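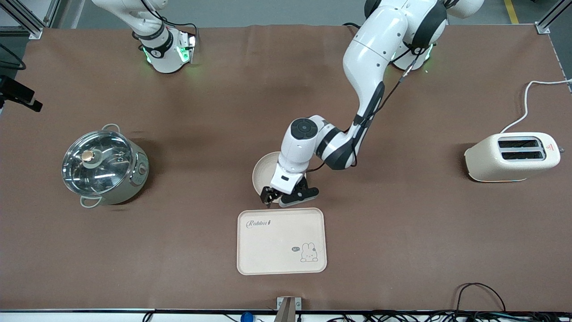
## 2. Laying out the table

Welcome to the fun part of the Flulero tabletop kitchen set! Once the pieces are out of the carton, a plain table turns into a snack counter in 10 minutes – and you'll get faster every time.

1. Wipe the tabletop with a damp cloth and dry it well. A matte surface is great for this, as bowls stay put on it.
2. Put the pot on the left and the toaster on the right. Keep the big things out wide so the middle stays free for serving.
3. Place the bowl near the center, with the tray in front of it. Leave a hand's width between the two.
4. Check that you can reach the bowl without brushing against the pot. If you can't, slide the pot farther out.

**Note:** The Arkia edition comes with 4 extra bowls. Stack them off the table until you need them, or things get crowded fast!

**Caution:** The pot and the toaster are for layout and practice only. Don't heat the pot, and don't plug in the toaster during this section.

## 3. Serving a piece

Now the layout starts to look like a real snack, and I love this bit.

1. Lift the bowl by its rim and set it down inside the tray. It doesn't have to be dead center.
2. Turn the tray to a diagonal if you like. The rounded corners make it easy to pick up from any side.
3. Lay one piece of food in the bowl, on its side. A short, chunky, pale piece like the one shown is a lovely size to start with – small cracks or a nick at one end are fine.

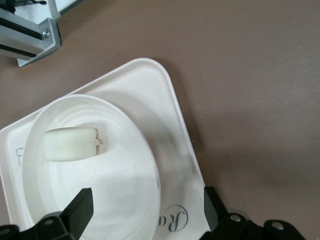 4. Carry the tray level, using both hands, and keep your thumbs outside the rim.

**Note:** Using real food? Clear it away within the hour and wash the bowl and tray by hand.

## 4. Putting everything away

1. Empty the bowl first, then take it out of the tray.
2. Leave washed pieces on a rack for 24 hours before they go back in the carton.
3. Pack the pot at the bottom, with the tray flat on top.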